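Visit to the Skulteck table works, April

We got to the Skulteck gate shortly before nine and were given paper badges and ear plugs. The open day covers the sawing hall, the press room and finishing, in that order, and the walk takes most of the morning. Photographs are allowed everywhere except the press room.

The sawing hall is the loudest part. Boards come in already dried and are sorted by eye into two stacks, one for tops and one for legs and rails. The works made 2,860 tables the year before last and 2,910 last year, most of them for schools and canteens. The Mimetti range is the cheaper of the two and has square edges. The Eleo has a rounded edge and takes longer to sand.

In the press room we stood behind a yellow line and watched one top being glued up. It stays in the clamps overnight, so we were shown one from the day before as well.

Finishing was the part I had come for. Tops get two thin coats of oil and a rub down between them. Our guide said that pale wood shows every fault in the sanding, and that they check each top under a low lamp before it leaves. There is also a repair bench, where tables come back from customers to be sanded and oiled again — 29 were waiting when we came through.

Coffee was served in the showroom, where visitors can sit down at the tables. I spent longer looking at the tops than at anything else. The grain on the pale ones runs in fine close lines with a few wide curves through the middle, and in good light the surface goes nearly white. Scuffs show up grey.
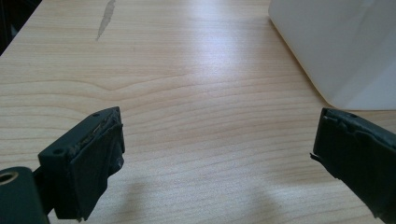
Lý wrote underneath my first notes that a grey scuff like that will usually come out with fine paper and a little oil, as long as you go with the grain and do a wider patch than you think you need. I have a table at home to try it on.

The bus back leaves from the main road at ten past one.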